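Home | Meetings | Recipes | Kit Swap | Join

Brutwood Homebrewers -- minutes of the May meeting

I'm taking the notes again as Fidel Mansilla has lost his pen and, he claims, his glasses. We got going at 7.30 in the back room, with apologies from Joaquín Mansilla, who turned up anyway halfway through the first item and ate most of the crisps.

Last month's minutes were agreed, once I'd corrected the yeast order. I'd put down 2 packs when it should have been 23. Sorry all!

Mash tun. The shared one is leaking at the tap again. Fidel reckons it's only the washer and will have a go at it before the Tondia brew day. If that doesn't work we'll buy a new tap -- we've got £447 in the kitty, so no need to panic.

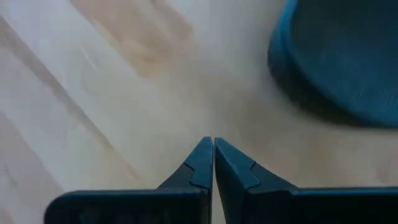 Wooden surface, with a dark blue container at the corner.

Brew day at Tondia. We had a long natter about what to make. I wanted a mild, Joaquín wanted something sour with cherries in it (he always does), and in the end we went for a plain bitter with a second, smaller batch for him to play with. Mashing in at 10, so please be there by half nine with your own buckets. Cleaned, please! I'm still finding bits of last year's stout in mine.

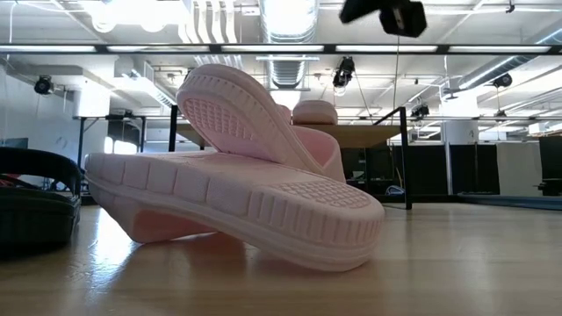
Malt. Fekete have put their prices up, and Nivum will deliver but only by the full sack. I said I'd sooner split sacks between us than drive over to Fekete every month, and most people nodded. Agreed to try Nivum for two orders and see how we get on. Names to me if you want a share of the pale.

Tasting. We had Fidel's porter, which I loved, and my own ginger beer, which went off like a rocket when I opened it and made a right mess of Joaquín's jumper. I've offered to wash it.

Any other business. Whoever borrowed my long thermometer, can I have it back before brew day?

We finished at 9.40. Same room next month, and it's Joaquín's turn to bring the crisps.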